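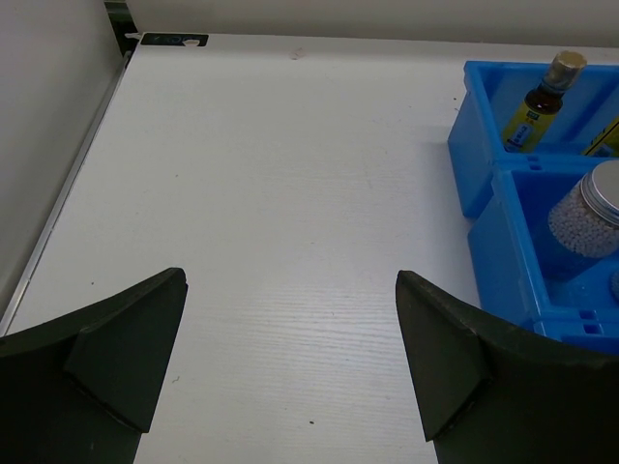

The desk outlives the plan

Apr 4, 2023

I have been trying to write a novel at home for nine years, and in that time I have produced seven first chapters and a very thorough understanding of desks.

The first was a door. Everyone of a certain temperament starts with a door on trestles, having read somewhere that a serious writer did it, and I was no exception. Mine had a hole where the handle used to be, and for the first month I found this charming. I fed the lamp cord through it. Then I started losing pens down it, then a teaspoon, and one morning a whole slice of toast went in corner first and wedged there like a letter in a slot. The trestles also sat at slightly different heights, so anything round travelled west. I wrote chapter one (a lighthouse, a drowned sister) with my left forearm acting as a seawall.

After the door I got sensible and bought a proper desk from Lelano, the furniture place out past the Grirness turnoff that has been closing down for as long as I've lived here. It was a roll-top. I want to defend this choice but I can't. The idea was that at the end of the working day I would draw the top down over my papers and walk away with a clear head. What I did was draw it down over bills, a half-eaten mandarin, two library books and a jury summons, and walk away with a clear head. The library was decent about it. The court was less so.

The roll-top lasted until I moved to the flat in Skasdale, where the stairwell has a bend in it that was plainly designed by somebody who owned nothing. The removalists got the desk as far as the bend, had a smoke, and brought it back down. It went to a bloke up the street who said he wanted it for seedlings. I've seen it since on his verandah with the top jammed half open and tomatoes coming out, and it looks a good deal more productive than it ever did with me.

So for the whole of that July I worked at the kitchen bench, standing up, which I told people was for my back. If you have never tried to write a tender deathbed scene eighteen inches from a kettle, I can report that the deathbed gets shorter and the tea gets stronger. I did write 4000 words in that kitchen, though, my best run in ages, and only some of them were shopping. I've wondered whether discomfort was the trick. A friend suggested that the trick was having no drawers. With drawers I tidy. Without them I've got nothing to do with my hands except type, or eat.

Anyway, I then ruined it by buying a desk with drawers.

This one came flat-packed from Bukhari, a name that appeared on the carton, the instructions and every single bag of screws, as though they were worried about theft. The instructions had no words in them. There was a little cheerful man with no face, and on page one he was shown frowning beside a single panel, and then smiling beside two panels and a second little man. I live alone. I took it as the most personal remark a piece of furniture has ever made to me. It took an afternoon and most of an evening, and when I had finished, the bottom drawer opened from the back. I turned the desk around to suit the drawer and have worked facing the wall ever since.

Facing the wall is meant to be good for you. There's a whole school of thought that says a view is fatal to prose, and that the writer should look at plaster until the inner life gives up and starts talking. My plaster has a stain the shape of Tasmania. I know its coastline pretty well now. I could bring a small boat into it at night.

What I have learned about surfaces, for anyone shopping:

Glass shows every fingerprint, and is cold on the wrists from Anzac Day on.

Leather inlay makes you feel like a magistrate. You will write like one.

Reclaimed timber has grooves. Crumbs go into the grooves. You will spend the good part of the morning with a toothpick, and you will find it more satisfying than the novel, and this will frighten you.

White shows coffee, biro and any biscuit darker than a milk arrowroot. I still think it's the best of the lot, mainly for the way it makes a sheet of paper vanish. You put a page down and it's gone, and you can't be blamed for what's not on it.

I've also had a go at working in other people's places. The library in Grirness has long tables and proper quiet, apart from the man who reads the racing form under his breath, and I got a good fortnight out of it before I started following the horses. The café below my flat has tables the size of a dinner plate, so you can have a laptop or a lunch. I tried the laptop on my knees and the lunch on the table and ended up with a keyboard that still crunches on the letter G. There are more Gs in fiction than you'd think. All that gazing.

Chapter seven, the current one, is going fairly well. It's set on a dredger. I don't know anything about dredgers, so I've been reading up, and the reading has got so large that it covers the desk, and I have had to go and write in the kitchen again with my elbow against the toaster. The dredger's captain has just found something in the silt. I haven't worked out what it is. It was going to be a bell, but everyone dredges up a bell.

The Lelano closing-down sale is still on, by the way. I drove past last week to have a look, purely to look, and they've got a writing bureau with a fold-down front and a secret compartment, which the tag on the front tells you all about. I measured it. I measured the bend in the stairs as well, twice, and it'll go if you take the legs off and think of it as a wardrobe.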